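On the keeping of household records
08/04/2020

It has been my practice since January to set aside one evening a week for the ordering of domestic papers. Readers of this blog have asked how the arrangement is progressing, and a short statement is therefore given below.

The papers fall under three headings: the house at Rukwood, the allotment at Pustholm, and general correspondence. Receipts are retained for six years. Guarantees are kept until the article concerned has left the house. Letters from the Melnyk insurance office are filed by date of receipt, as their own reference numbers have changed twice.

The Rukwood box held about 70 envelopes at the outset. Duplicates have been removed and the remainder placed in card folders.

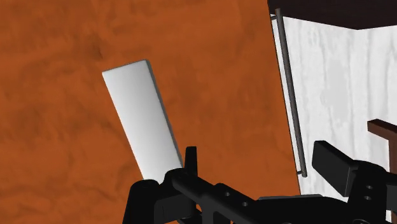

Labelling remains the weakest part of the system. I had written on the folders in pencil, which fades, and intend to adopt coloured covers in place of written titles. A pale item is easily found on a strong ground, as with the whitish block against the burnt orange surface, and the same principle should serve for white labels on orange card. The Lurkard stationery catalogue lists a suitable cover under number 2303. An order will be placed once the allotment papers have been measured.

Comments on the retention of old bank statements are welcome.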